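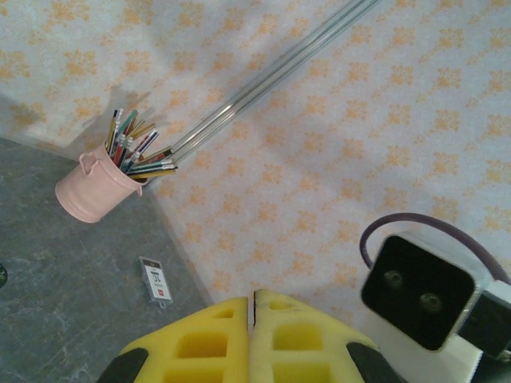
Fig. 1. Pink pot and pencils near the corner, with the orange pattern of the wall covering behind.

Monday, November 6, 2023
Brorkavley workshop, small bench
Entry by Khrystyna Yatsenko. Read and initialled by Deming Jia.
Subject: Wall covering and desk items, Hudura setting

Purpose

The entry records the state of the Hudura setting after the change of wall covering. It also sets down where the desk items are kept, so that the setting can be put back after the bench has been cleared. It replaces the loose sheet from September, which was written for the plain walls and no longer applies.

Wall covering

The pattern is the one Xiaoqing Meng selected from the Szalai sample book: orange floral motifs on a whitish ground, with smaller and fainter sprigs between them. Next to the grey marble-look top it gives the warmer background that was asked for. The previous plain walls made every item look as though it had been set out for a catalogue, and the colours of the pencils were the only relief.

The covering was cut on the long table and fitted in the order back, left, right. An allowance of 80 mm was left at the upper edge and folded over. Along the bottom the edge was brought down to the level of the tabletop and trimmed with the short blade. Weidong Meng held the pieces while I trimmed.

Matching the pattern at the corners was harder than planned. At the first attempt the rows of motifs on the side piece sat 8 mm lower than those on the back, and the step could be seen from the stool. The piece was taken off and refitted. The rows now agree closely enough at eye level – higher up there is still a slight drift, which we have decided to leave.

The ground colour is not constant to the eye. Under the bench light it looks white. In other parts of the wall there is a little lavender-grey in it, and this shows in Fig. 1. Anyone comparing the wall with the sample book should do so at the bench and not under the corridor lamps, where the orange turns almost brown.

Pencils and pot

The pale pink pot has been kept. It is shaped like a small bucket, with a slightly flared rim, raised bands and a handle at either side. Hanne Baldursdóttir had proposed a clear glass in its place, and we tried one from the kitchen on Friday. The pencils slid about in it and the orange pattern showed through the glass behind them, so that the outline of the bunch was lost. The pot went back the same afternoon.

The pencils were taken out, wiped and returned. Broken ones have been moved to the drawer. The present mix includes yellow, golden yellow, teal-green, red and a group in dark purple and white. No order of colours is prescribed. They are to be dropped in as a handful and allowed to fan out, and should not be straightened afterwards. An earlier attempt at arranging them by shade looked stiff, and it was undone each time someone borrowed a pencil.

The golden yellow comes close to the orange of the motifs. I had expected it to disappear against the wall and it does not, or not from where we normally stand. The red is the strongest colour in the bunch and reads well when it is low and towards the front.

Sharpening is done over the bin and never at the bench. Graphite and coloured dust mark the grey top, and the marks are difficult to find again among the veining until a sleeve has been through them.

Shadows

With the lamp in its present place the pencils throw shadows on the back wall. Deming Jia regards them as a fault. My own view is that they help the pot to look as though it belongs there. The lamp will stay as it is until the others have given an opinion, and the matter can be taken up when the bulb is next changed.
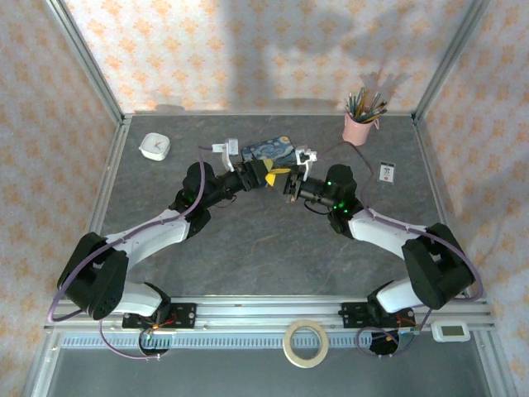 Positions of the desk items

Directions are given as seen from the front edge of the bench.

Clock: the small white square one with the round face. Upper left of the tabletop. It is kept for its looks and for telling the time during sessions, so please set it when the battery is replaced.

Pot of pencils: upper right, clear of the wall.

Card: white face, dark border. On the right, nearer the front than the pot. It is kept flat. If the corners begin to lift, replace it from the envelope in the drawer.

Box: the small one with the dark blue swirling print, in the manner of Starry Night. It belongs to the middle of the setting and is the one strong blue against all the orange. Handle it by the edges. The print takes fingermarks, and the last cleaning cloth left it dull for a day.

Masking tape: beige roll, kept at the front on the rail. Tape used for marking positions is to be lifted the same day.

Thermometer: small, white, with a grey display. Right-hand end of the rail. The reading goes in the margin of the notebook at the start and end of each session.

Care of the tabletop

Dry cloth first, then a damp one, then dry again. The spray from the Florden cupboard is not to be used, as it leaves a film that catches the lamp. Lift the clock and the pot when wiping. Pushing them aside scrapes grit across the surface, and there are already two fine scratches on the left that were not there in September.

The wall covering should not be wiped at all. Loose dust can be taken off with the soft brush, working downwards. For anything worse, tell Xiaoqing Meng before attempting to treat it. There is spare material for two patches, rolled and labelled on the shelf above the long table, and the pattern would have to be matched again.

Matters outstanding

The upper drift in the pattern at the corner, as noted. No action unless it gets worse.

Hanne Baldursdóttir to find out whether Szalai still supplies the same colourway. The sample book is an old one and the reference on the back has been partly torn away.

A second pot in the same pink would be useful as a spare. Weidong Meng has offered to look in the shop near the tram stop.

The September sheet to be removed from the inside of the cupboard door and filed with this entry.

K.Y.

Added later, D.J.: Read and agreed, apart from the shadows. I moved the pot a finger's width to the left and it made no difference, so I have put it back.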